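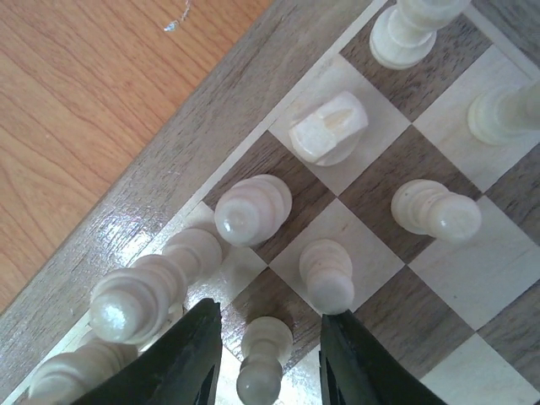

Chess club is back for the season, and we have a lovely set to play on! Widad Haddadin found it in April, and it has gone straight to the top table. The board has light and dark squares with a thin pale strip running between them and the broad dark frame, and the white knight has a carved groove for its mane – run your thumb along it next time you're in.
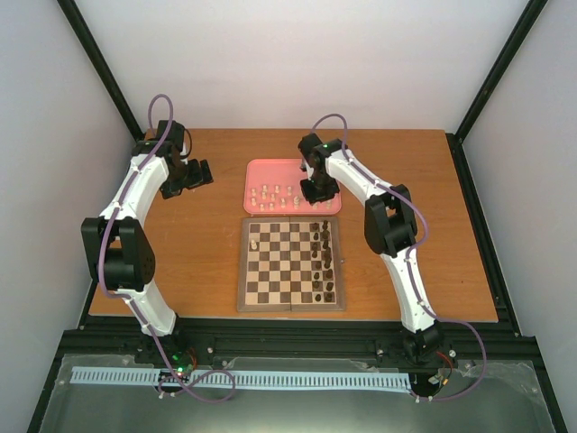 New players are very welcome, including anyone still working out how the knight moves. Taras Nazarenko is running beginner games all month and has 29 opening puzzles to hand out. Just pull up a chair and say hello!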